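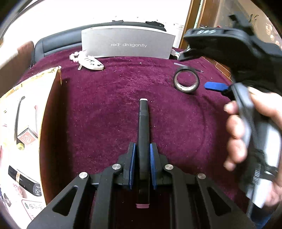
Black marker on a velvet cloth.

Gondudine Home Breathing Trainer
User Manual, Section 4: Preparing and Completing a Paced Breathing Session

This section explains how to set up the trainer for a seated session, how to select a breathing pace and how to record the result. It applies to model 3031 supplied by Beratton. Users of earlier models should refer to the leaflet packed with the unit, as the button layout differs.

The trainer is intended for general relaxation. It does not diagnose or treat any illness and must not be used in place of medicines or other care recommended by a doctor.

4.1 Before first use

Caution: Do not use the trainer if you have been told to avoid breathing exercises, if you have had chest or eye surgery in recent weeks, or if you are prone to fainting. Ask your doctor or practice nurse for advice first.

Caution: Never use the trainer while driving, bathing or operating equipment.

1. Charge the base unit until the side light turns green. The unit cannot be used for a session while it is charging.
2. Wipe the finger sensor with a dry cloth. Do not use alcohol wipes on the clear window.
3. Hold the power button until the welcome tone sounds.
4. Enter your year of birth using the arrow buttons and press Select.
5. Choose Day or Evening as your usual session time. This affects the brightness of the display and the volume of the tones only.

Note: If the trainer is to be shared, create a separate profile for each person. Up to 7 profiles can be stored. Results saved under the wrong profile cannot be moved.

4.2 Choosing a suitable place

Sit in a firm chair with both feet on the floor and your back supported. The room should be comfortably warm, as cold hands may prevent the sensor from finding a pulse. Place the base unit on a level surface at elbow height, where the display can be read without leaning forward.

Leave at least one hour after a main meal. Avoid coffee, strong tea and tobacco shortly before a session if you intend to compare your results from one day to the next.

4.3 Taking the resting reading

1. Place the sensor on the index finger of whichever hand you do not write with.
2. Rest the hand palm upwards on your lap.
3. Press Rest. The display shows a moving line.
4. Breathe as you normally would until the double tone sounds. Do not talk, and do not try to slow your breathing at this stage.
5. Read the balance figure shown. The scale runs from 0 to 200, with lower figures indicating a calmer pulse pattern.

Note: The balance figure is a comparison with your own earlier readings. It should not be compared with that of another person, and a single high reading is no cause for concern. Poor sleep, a recent cold or a brisk walk will all affect it.

If the display shows "No pulse found", remove the sensor, rub your hands together and begin again from step 1. Nail varnish should be removed from the finger used.

4.4 Running the paced session

1. Press Pace and select Gentle, Standard or Slow. New users should remain on Gentle for the first week.
2. Breathe in through the nose while the bar on the display rises.
3. Breathe out through the nose or lightly parted lips while the bar falls.
4. Continue until the closing tone. To end early, press Stop twice.
5. Remain seated for a few moments before standing.

Caution: Stop at once if you feel light-headed, short of breath or have tingling in the fingers or around the mouth. Return to ordinary breathing. If the feeling does not pass, seek medical advice. Do not repeat the session that day.

It is common to find the falling bar too long at first. Do not force the breath to match it. Let the next breath begin when it needs to, and rejoin the bar on its next rise. Shoulders and jaw should stay loose throughout.

4.5 Recording the result

After the closing tone the trainer takes a second reading automatically and shows both figures side by side. Press Save to store them. Figures that are not saved are cleared when the unit switches off.

A paper record sheet is provided at the back of this manual for those who prefer to keep a written note. Enter the resting figure, the closing figure, the pace selected and anything that may have affected the session. Further sheets can be requested from the Beratton office in Florkville.

4.6 Cleaning and storage

Switch the unit off before cleaning. The finger sensor may be wiped with a slightly damp cloth and must be dry before it is put away. Store the trainer in its pouch, away from radiators and direct sunlight. If it is to be left unused for a long period, recharge it fully before the next session.

Replacement sensors are supplied by Gajewski. Only sensors marked for model 3031 should be fitted.

Section reviewed by Mieczysław Brzozowska, User Information, 6th October.

Continue to Section 5: Reading Your Weekly Chart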